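Lamgate Asks Town to Stop Buying Shirts for a Bit

LAMGATE, May. The Lamgate Clothing Swap returns Thursday at 6 p.m. in the old Traltent showroom, with 324 garments already handed in and 11 of them, by the organizers' reckoning, worth fighting over.

Entry costs one clean item. Bring two and you may take two. Bring a fun-run shirt from a race you did not finish and you will be treated with the same courtesy as everyone else.

"Last year a man left with the sweater he came in with," said Halldóra Holst, who runs the swap. "He seemed pleased with it."

Stellan Granström will mend small holes at the back table until his patience or his thread gives out. T-shirts, as ever, make up most of the pile, and they are sorted by size and then by how much they have been through. 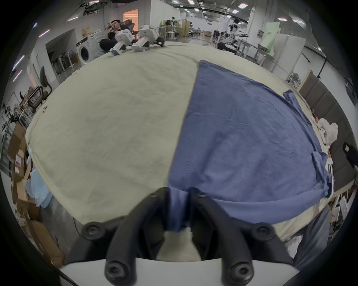
What We Can't Take

Underwear, single socks, and anything described as "vintage" by the person who spilled something on it.

Contact: Kolbrún Hjaltadóttir, Lamgate Clothing Swap | © Lamgate Clothing Swap | Back to top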